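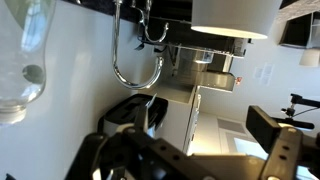 ok so I finally dumped my old grocery list app. it had one job. kept eating the list every time my phone lost signal, and the store on my corner has NO signal past the dairy case

moved to Kurnik. one week in. quick notes while I wait for the bus

first thing — it works offline. like really offline. airplane mode, checked off half a list, turned it back on, everything still checked. my old one would've brought back all the onions

setup was quick except the import. I had 691 saved items from the old app (yes I know) and it took them as a plain text file, one per line. fine. but it read "half and half" as two items. so I have a Half and another Half

fixed it by hand. whatever

sharing: you send a link, other person taps it, done. no account needed for the second person. this was the whole reason I left the last one tbh, my sister refused to make another password

she's now added "good cheese" to the list four times. no further details

the aisle sorting thing is hit or miss. you drag stuff into the order you walk the store and it's suposed to remember. remembers produce, remembers bread, puts tortillas somewhere different every trip

you can keep a separate order for each store tho. that part is great. I have three set up and it switches when I pick the store name at the top

price: free up to 30 items on a list, then it's a one-time 16 dollars. not monthly. I paid on day two bc I would like more software to work like that

someone asked about Rono. tried it in September. prettier! much prettier. but the recipe side takes over everything, you open it to add milk and get a big photo of soup

if you cook from recipes a lot Rono is probably the better pick. I make the same five dinners so

Honkanen is the other one people keep sending me. haven't used it enough to say. the widget wouldn't load on my tablet and I gave up after two tries. might be my tablet, it's ancient

battery — no difference I can see. it's a list

things I want from Kurnik: undo. there is no undo. swipe too far and the item is gone, and you stand there in the cereal aisle trying to remeber what you just deleted

also dark mode is gray on slightly darker gray. can't read it outside at all. I went back to light

notes on items cut off at 3,000 characters which, who is writing that. who hurt you. it's paper towels

oh and backups, since two of you asked. settings, then export, gives you a text file. I mail it to myself. Gruludik can pull that same file in if you use it for your other notes, just rename it first so it doesn't overwrite the last one

found that out the dumb way

bus is here. will post again if the tortilla thing gets fixed

edit: updated on the ride home, tortillas are now under pet food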